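关于我们

Bitmont 是一间共享工坊，也是一个做家用机器人的业余小组。工坊开在一套旧住宅的底层，原来的客厅放工作台，两间卧室一间做机加工，一间做电子，厨房和卫生间基本保持原样。我们自己设计、装配、调试机器人，也把场地和工具按月开放给会员使用。

工坊于九月开门，最初只有一张长桌、一台二手台钻和一台三轴打印机。现在固定会员11人，另有一批按次来用设备的朋友。会员的本行各不相同，有做模具的，有写后端的，有修家电的，也有还在读书的学生。入会不看学历，只要求先完成安全培训。

我们做什么

主要项目叫 Okmont，目标是让一台双臂机器人在普通人家里做一些日常整理：把杯子放回原位，把台面上的小物件归拢，把毛巾搭好。项目从一条单臂开始，做了三个版本。第一版用的是舵机，关节间隙太大，手臂伸直以后末端会晃，夹不住细的东西。第二版换成带减速器的无刷电机，重量上去了，肩部支架跟着重做。第三版把走线改到臂外侧，维修时不用再拆整个关节，代价是外观乱一些，转动时也要留意线缆的余量。

第二个项目叫 Dritley，是一套关节驱动板。板子由会员自己画，外面打样，回来手工焊接。目前能跑位置环和力矩环，通信走 CAN 总线，单板可带两个电机。Dritley 的原理图、物料清单和固件都放在工坊的共享盘里，会员可以直接取用，改动以后请写清版本号和改了哪里。

第三个项目 Blackburn 是软件部分，包括遥操作、数据记录和回放。操作者带着手臂做一遍动作，系统把关节角度和画面按时间对齐存下来，再拿去训练。截至2026年6月2日，Blackburn 里存有3359段可用记录，时间对不齐的和中途掉线的已经剔除。

为什么在家里做

很多机械臂是在平整的台面上调出来的，光线固定，物品摆在标好的位置。我们一开始也这样做，抓取率看着不错，搬进房间以后就往下掉。家里的东西高矮不一，台面有反光，地面不一定平，机器人够得到的地方和人够得到的地方也不一样。

所以工坊保留了住宅的格局。厨房和卫生间都当测试房间用，里面的物件就是平常过日子用的东西，从附近的超市和杂货店买来，用旧了再换。测试前不刻意清空台面，只把玻璃器皿和刀具收走。

卫生间是大家最头疼的一间。空间窄，机器人进去以后转身要规划好几步，底盘和柜体之间的距离得反复量。洗漱台的台面比工作台光滑，轻的物件一碰就滑开。镜子也带来过麻烦，早期的识别程序会把镜子里的东西当成真的，手臂朝着镜面伸过去。后来我们在地图里把镜面标成不可通行的平面，又在识别结果后面加了一层深度检查，误伸的情况少了很多，换了灯光以后偶尔还会出现。

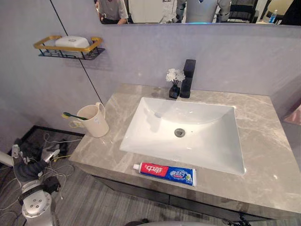 牙刷和牙膏这类东西看着简单，抓起来各有各的难处。牙刷柄细，指尖合拢时容易把它拨歪；牙膏管是软的，里面剩多少，捏起来的手感都不同，力矩阈值设高了会挤变形，设低了又会掉。我们给软管类物件单独写了一组参数，夹持速度放慢，接触以后再分两段加力。带把手的杯子则先判断把手朝哪边，再决定从侧面还是从上方下手。这些参数都写在 Okmont 的配置文件里，按物件类别分目录，改之前请先在仿真里跑一遍。

末端执行器

工坊目前维护两类末端。一类是平行夹爪，结构简单，坏了半小时能换好，适合盒子、瓶子和硬质的杆状物。另一类是多指手，自由度多，能做的动作也多，但肌腱和小轴承磨损快，需要定期检查。新会员先学夹爪，能独立完成标定以后再碰多指手。

指尖的软垫是我们自己翻模做的，用硅胶，硬度试过好几种。太软的抓重物会鼓起来，太硬的在瓷面上打滑。现在用的配方写在材料柜门内侧的表格里，模具放在下层抽屉，用完请擦干净脱模剂再放回去。

设备与场地

机加工间有台钻、小型铣床、带锯和砂带机。铣床的行程不大，超过600毫米的型材需要先在带锯上分段。电子间有焊台、热风枪、示波器、可调电源和一台贴片用的显微镜。打印机共四台，其中一台是封闭腔体，专门打尼龙和 ABS，其余三台打 PLA 和 PETG。耗材自带或者从工坊按克买都可以。

测试房间需要提前预约，一次两小时，可以续。房间里的急停按钮在门口右手边，测试开始前请确认它能断电。机器人通电期间，房间里至少要有一个人站在急停旁边，这个人不操作手臂，也不看电脑。

会员与费用

月费制，按自然月计算，不设年卡。首次入会交押金2000元，退会时在钥匙和借用工具都归还以后退回。在校学生月费减半，押金相同。按次使用只开放打印机和电子间，不含机加工间和测试房间。

安全培训分两部分。第一部分讲机床和焊接，现场操作，时长半天。第二部分讲机器人，内容包括断电流程、电池存放、手臂的工作范围和遥操作时的口令。只用打印机的会员可以不参加第二部分。

电池统一存放在走廊的防火柜里，充电时必须有人在场，不允许过夜充电。这条规定从开门第一周就有，没有例外。

我们怎么分工

工坊没有专职员工。设备维护、采购和排班由会员轮流做，一轮一个月，排班表贴在进门的白板上。每个项目有一个负责的小组，想参加的直接去找当周在做的人，先从整理记录、拧螺丝、做线束这些事情开始。做线束很花时间，一条手臂从肩到腕要压接几十个端子，压坏一个就得重来，所以我们一直缺愿意做这件事的人。

项目讨论每两周一次，在长桌旁边进行，内容包括上次的问题、这次要改的零件和下一批采购。讨论记录存在共享盘里，没来的会员可以自己翻。

接下来的安排

Okmont 第四版的手臂正在画图，重点是把腕部缩短，让它在洗手池边上和柜子之间有更多活动空间。肘部壳体想从打印件换成铝件，报价还没有全部收齐。底盘暂时不动，轮子换过一次以后在木纹地板上走得还算稳，过门槛仍然要人扶一把。

Blackburn 会增加一个标注界面，让不写代码的会员也能挑选和剔除记录。界面的草稿已经在试用，快捷键还没定，欢迎提意见。

Dritley 的下一版准备换接插件。现在用的这种插拔次数多了会松，手臂一抖就掉通信，已经遇到过几回。新样品到了以后会先装在肩关节上试。

参观与联系

工坊每月安排一次开放参观，时间公布在本站的通知栏。参观时可以看手臂运行，也可以在有人陪同的情况下试一试遥操作。未满十四岁的孩子需要家长全程陪着，不进机加工间。

想捐旧电机、旧型材或者仪器的朋友，请先发清单过来，注明型号和状况，场地有限，大件不一定收得下。合作、借用场地和课程方面的问题，请用本站的留言表，轮值会员一般三天内回复。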